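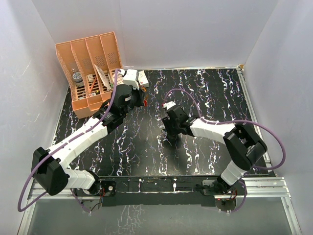

Photo courtesy of the Usenmont Automation Laboratory

Home | Browse Topics | Unanswered | Members | Guidelines | Sign In

Comparing two grippers on a shared two-arm table: wrist camera and cable placement

Posted by Usenmont Lab Desk

Our laboratory is evaluating two grippers, the Zistunby and the Eichhorn, for a program on sorting small desk supplies. Both are to be tested on a station with two arms mounted along the near edge of one table, each with a camera housing at the wrist and a purple cable routed back along the forearm. The task is to take small items out of a four-compartment organizer at the far left and place them at the center.

The tabletop is glossy black with a strong pattern of white veins. We have budgeted 700 trials per gripper. Before beginning, we request guidance on two matters. First, should both grippers be tested on the same arm, or may one be assigned to each? Second, is the tabletop likely to affect the wrist camera results? The controller in both cases is a Stunavari unit, and the firmware will not be changed during the study.
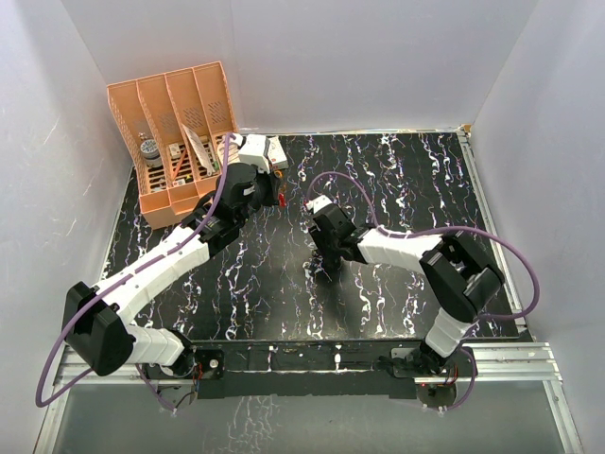
Left arm at the organizer, right arm over the center of the table.

Zanele Visser

Both grippers should be tested on the same arm. The left arm in your photographs works close to the organizer and the left wall, while the right arm must reach across from the other side. If each gripper is assigned to its own arm, the results will describe the reach as much as the gripper. Our group made this error and had to set aside 1,072 trials.

I would also recommend the following:

Alternate the grippers in blocks of 26 trials, and repeat the wrist camera calibration after each change.

Leave a generous cable loop at the elbow, but confirm that it clears the wall through the full range of motion. A cable that pulls at the wrist will shift the camera slightly - enough to spoil a comparison of this kind.

With regard to the tabletop, pale items may be difficult to separate from the white veins. A plain matte mat under the placement area is a reasonable control. Run one block with it and one without.

gearbox_lane

Same table here, more or less. The shine was worse than the veins for us. Move the lamp first and see.

Harbor Street Robotics Club

We agree with the first reply regarding a single arm. Please also record failed picks by compartment. In our own log of 3,025 picks, flat cards leaning against a divider accounted for most of the failures with either gripper, and an overall success rate would have hidden that entirely. We did not test the Eichhorn and cannot comment on its finger width.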